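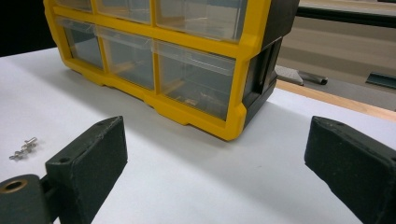
Bottom row of the drawer cabinet. The wide drawer on the right has a few small parts in it.

I have put off sorting the fastener stock since January. The trigger for finally doing it was an M4 standoff that I needed, knew I owned, and replaced at retail after 90 minutes of looking through coffee tins. The total stock is around 2,000 pieces, most of it left over from the Mundar amplifier build and from two shelving jobs.

The cabinet is the yellow and black type with clear drawers. I bought it secondhand and the label on the back was gone, so I can't give a model number. It has drawers of different widths in the same row, and that decides most of the layout. Small drawers get anything under 10 mm long. Wide drawers get brass fittings, long screws and anything that tangles.

My first scheme sorted by thread size, then length. It failed in the first hour. M3 alone would have needed five drawers, and the wood screws have no sensible place in a metric sequence. Keerthana Palaniappan, who keeps the stores at Fairweather, suggested sorting by the job instead: what gets picked up together is stored together. Standoffs go in with the screws that fit them. Hinge screws go in with the spare hinges. I was skeptical and tried it on one drawer. I have kept it. 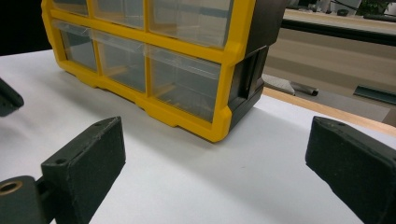
The same cabinet from the right front corner, with the slot in the black side housing.

Two notes on the cabinet itself. The clear fronts are useful only for telling full from empty. Under a bench light they reflect enough that I can't tell a 12 mm screw from a 16 mm one, so every drawer will get a printed label on the lip, in 9 point type. Larger type wraps.

The second is weight. A full load of steel screws makes the top drawers bind at the halfway point. Loading the heavy stock low fixed this on my last cabinet, a Foken, and I am assuming the same here. I weighed one batch of mixed steel at 500 g and set that as the limit for a wide drawer. Narrow drawers get half.

For dividers I tried the Prako inserts first. They are a good fit front to back but 2 mm too wide, and trimming them leaves a burr that catches on washers. Folded card works and costs nothing. Score it on the outside of the bend and leave the top edge slightly below the drawer wall.
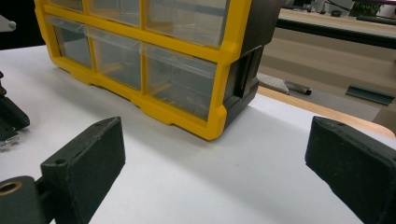 The order of filling matters more than I expected. I began with the bottom right drawer, the one I reach for most, and worked left. Each category gets a week of use before its label goes on. If I go to the wrong drawer for it twice, it moves. So far the washers have moved once and the cable clips have been sent back to the tins.

Still to decide: where the inch-size hardware goes. There is very little of it, but mixing 6-32 with M3.5 is how threads get stripped. It stays in a jar with a lid until I have a drawer free.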